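The Arms Were the Cheap Part

A field guide to the budget you will wish you had written the first time

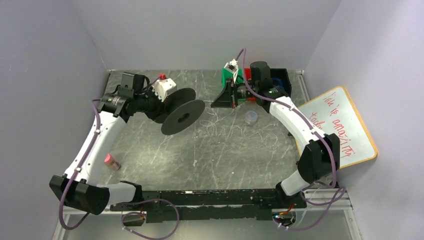

Every equipment budget begins as a work of optimism. Ours fit on one page. It had a line for the arms, a line for a computer, a line labeled "misc." and a total that made everyone in the room feel responsible and forward-looking. We had asked for a two-arm bench that could learn small handling jobs, the kind with string and spools and little containers, and we had a quote from Dilska with a number on it that we could live with.

We lived with it until the crates arrived.

What the quote covered was arms. It did not cover what the arms would stand on, what would stop them from reaching into the hallway, or where the cables would go. The cables deserve a chapter of their own. A cable that is long enough when an arm is parked is too short the moment the arm does anything worth paying for, so you buy the longer one, and then you have to put the extra length somewhere. We bought two sets. The first set is in a drawer, in excellent condition.

Then there is the enclosure. Plain walls sound like something you should be able to get for the price of a sheet of board and an afternoon. Ours came from Grulelitz, who make very nice panels and charge accordingly for cutting them at an angle. I asked whether we could have them square. We could, I was told, if we were willing to move the table, the frame and possibly the building.

The smallest line on the page did the most damage. "Misc." was down for $100. By the end of the first month it had reached $1,635, and not one purchase in it was silly. It was cable ties, bins, screws of a length that no one stocks, replacement fingertips, a rail, another rail, and thread. An astonishing amount of thread. If you plan to teach a machine to handle anything soft or stringy, please understand that you are going into the haberdashery business. Rigid things get picked up, put down and picked up again for weeks. Thread knots itself, and then somebody gets the scissors, and then you order more.

Small props go the same way. Bottles, lidded pots and other bits of desk clutter cost pennies apiece, and you will buy them over and over, usually with expedited shipping.

Labor is the line that people leave off out of politeness. Our plan assumed the bench would be running by June, with setup handled "in-house," a phrase that means free if you don't look at it for long. Setup took two people the better part of four weeks. They were good people and they had other jobs, which also did not get done. When Debnath offered us installation as a paid extra, we turned it down as an extravagance. I have since gone back and read that email several times, generally late in the afternoon.

So what would I put on the page now? Start with the furniture. Price the table, the beam, the frame and the walls before you so much as open a catalog of arms, and get the supplier to say in writing what the mounting holes look like. Ask about lead times on grippers separately from lead times on arms – they are often made by different people who have never met. Buy one spare of whatever touches the work. Ralus sold us a service plan that covers the motors for years and the fingers not at all, and the fingers are the only thing we have worn out.

Give consumables their own line, with a monthly figure, and let it be embarrassing. The finance side can cope with a large number it saw coming. What it dislikes is a small number that keeps coming back with receipts.

And leave some floor around the thing. We measured the bench to the inch and forgot that a person would have to stand next to it, crouch under it and, on occasion, lie down beside it with a flashlight. Floor space never appeared in any quote we received, though it has been our most requested upgrade.

We are pricing a second bench this fall. The new budget runs to four pages, and "misc." is still on it.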